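Jardine Household Help > Kitchen and Dining > Tables and Worktops > White tabletop gone dull

Print this page | E-mail this to a friend

White tabletop looks grey and smeary however often I wipe it

Posted by Ewan Halliday

Hello all, I hope somebody can put me out of my misery. We bought a plain white table back in February, the Kirna one with the smooth top and no pattern whatsoever, and I was so pleased with it because the old one was dark and showed every crumb. Well, crumbs I could live with! What I have now is a sort of grey bloom that comes and goes. At breakfast it looks lovely, then by four in the afternoon when the sun gets round to the side window there are great dull patches across the middle, and I'm out with the cloth again. I've been using Cestia spray, the lemon one, and kitchen roll. My wife says I'm making it worse. We have the fruit on it and the post and the usual family clutter, nothing hot, and it has never been scratched as far as I can tell. Is the finish wearing off already, or is it something I'm doing?

Lutar_Lane

just use bicarb, works on everything, did my sink and the trainers

Marigold & Mop

Oh dear, please go gently with the bicarb on a smooth top, it's a mild scourer and you can rub the shine off without meaning to (I did precisely that to a bedside cabinet, and I still put a mat over the place when visitors come).

I'd say your wife has a point, bless her. Lemon sprays often leave something behind, and kitchen roll just pushes it about, so you get layer on layer of thin film. Try this instead. Clear the whole table, and I do mean the fruit too. Put 2 drops of washing-up liquid, no more, in a bowl with 200 ml of warm water, wring a soft cloth out in it until it's hardly damp, and go over the top in straight lines from one end to the other. Then do it again with a clean cloth and plain water, and dry it straight away with an old tea towel. You may need to do this for two or three evenings if there's a good build-up.

The other thing is to work out whether you've got marks at all! A white table picks up every shadow going, from the window frame, the lamp, your own arm. I spent a whole morning once chasing a smudge that moved when I did. This one has a big soft grey band running across it and there isn't a mark on the surface to wipe. 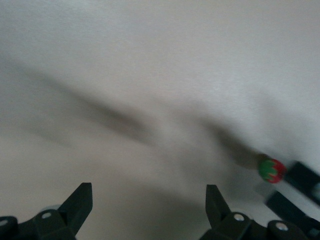
Jarrah Rutherford agrees with the plain water rinse but would dry with a microfibre cloth, as tea towels that have been through fabric softener leave a film of their own, and suggests looking along the top from a low angle with a torch before deciding the finish has gone. If a patch stays in the same place wherever the torch is held, it's on the table. If it shifts, leave it be and put the kettle on.

Ewan Halliday

Thank you both, I've hidden the lemon spray under the sink and will start tonight once the plates are cleared. I had no idea about the softener, we use it on everything.

Contact us | Copyright Jardine Household Help | Back to top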